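Print this message | E-mail this message to a friend
2 comments | 0 shares

From: Gopinath Varghese
Date: 2023-02-28
Subject: Re: [desk-sorting] One bin per desk

Sreekumar Kotian wrote:
> One white bin on each desk at Stulmont and the clutter is gone.
> Phone cases, chargers, all of it. Folel did this and love it.
> I'd like to order 1000 before May.

Love it according to who? I asked for numbers last time and got a brochure.

I tried one at my own table. I put the big white board down first, as you suggested.

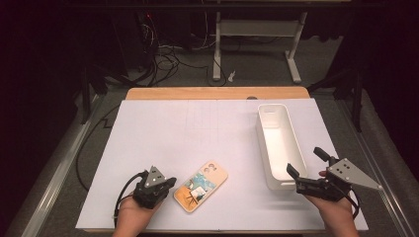 Phone case on the board, bin to the right, still empty.

It's a long bin. Lay one on a normal desk and you've given up a good strip of it to hold what, a phone case? Mine has the picture printed on the back and I can find it fine without a container.

Also, the pencil grid. Are we supposed to rule one on every board? I don't see it in the Prokora sheet.

Get 2, try them until May, then ask me again about the 1000.

Gopinath

We use cookies to remember your list settings. Accept | Manage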